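Skordale Shallow Tray
Home / Storage / Trays and tubs / Shallow trays
Product code: SK156
Colours: blue, yellow
Sold in: packs of 2, cartons of 30

The Skordale is an open plastic tray for small packaged goods on a bench, counter or stockroom table. Pharmacies and cosmetics retailers are the main buyers, and we also sell it to schools, craft studios and people sorting out their bathroom cupboards. The tray is rectangular and low enough that taller packs stay visible over the rim. Both colours come in the same shape and size, so you can mix them on one shelf without changing your spacing.

The walls flare slightly from the floor to the rim and are ribbed on the outside. The rim is thick and goes all the way around. You can lift the tray from any side, although a full one should be carried with both hands. 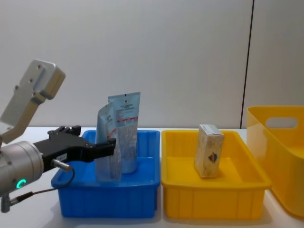

Skordale tray in blue, with a tall squeeze tube and a shorter pouch standing inside.

What it holds

Tubes, refill pouches, sachets, small cartons and similar items. Squeeze tubes can be stood on their caps with the crimped end up. Soft pouches are less steady on their own and do better leaned against something firmer or packed closer together. There are no fixed dividers. If you want compartments, cut card to fit, or use two trays.

The tray is not meant for loose liquids, hot items or unwrapped food. It has no lid, and we do not stock one.

Choosing colours

Most customers pick one colour for each job and stick with it. Common arrangements are:

Blue for stock to be shelved, yellow for stock to be checked
Blue for tubes and pouches, yellow for boxed goods
Blue for full-price lines, yellow for clearance
One colour per staff member on shared benches

The colour runs through the plastic, so light scratches do not show much. Paper labels will stick to the rim or the inside wall. The ribs make the outside a poor surface for anything but a tie-on tag. If labels are changed often, a strip of removable tape under each one saves scraping later.
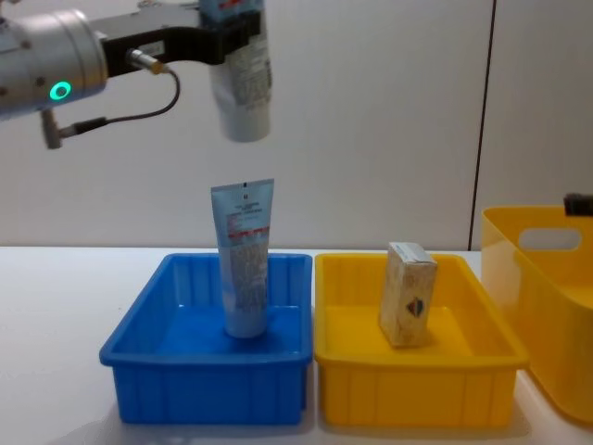 Ekene Jibrin
Range Editor, Tosholm

We set up a bench at our Skovenville showroom with ordinary shop goods and the trays in both colours, to see how they suit tubes in particular. Tubes are awkward stock. They fall over in deep tubs and the ones at the back get forgotten. In a shallow tray you can read most of the front label without picking the tube up, and the crimped end is easy to get hold of from overhead.

A white or pale work surface helps if you are sorting by colour, as both trays stand out well against it. On a dark bench the blue is harder to pick out in poor light, and the yellow is the better choice for anything that must not be missed.

Leave a gap between trays if two people are working at the same bench. Set edge to edge they look neat, but there is little room for fingers when you lift one out.

Boxed goods

Small cardboard boxes can stand upright or lie flat. Standing them up takes less floor space and keeps the tops within reach, handy when you are opening flaps to check contents. Put the taller boxes at the back and the shorter ones in front. A box that has been opened and will not close again should go flat if you expect to move the tray.
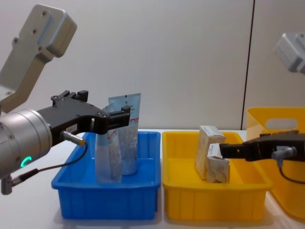 Blue and yellow trays side by side, the yellow one holding two upright cardboard boxes.

For bulk stock, use the shallow trays at the front of the bench and a larger bin behind them. Our deeper tubs are listed under Trays and tubs. The Sharifi bench rack takes two Skordale trays side by side and is sold separately.

Cleaning

Wash by hand in warm water with ordinary dish detergent. Rinse and dry before stacking, as wet trays can stick together. A soft brush will clear dust from between the ribs. Avoid scouring pads and solvent cleaners, including nail polish remover. Spilled hair dye should be wiped up right away and may still leave a mark.

Stacking and storage

Empty trays nest inside one another. Keep stacks to about 30 and store them out of direct sun, which will fade the colours over time. Do not stack filled trays on top of each other.

Ordering

Packs of 2 contain a single colour. Cartons can be split between blue and yellow if you note this in the comments box at checkout. Orders placed before noon are normally sent the same day, and showroom pickup is available at Skovenville. Contents, tubes and boxes shown are not included.

Returns are accepted on unused trays in their original packs. If a tray arrives cracked, send us a photo of the damage and the label on the outer carton, and we will replace it.

Page last updated November 13, 2018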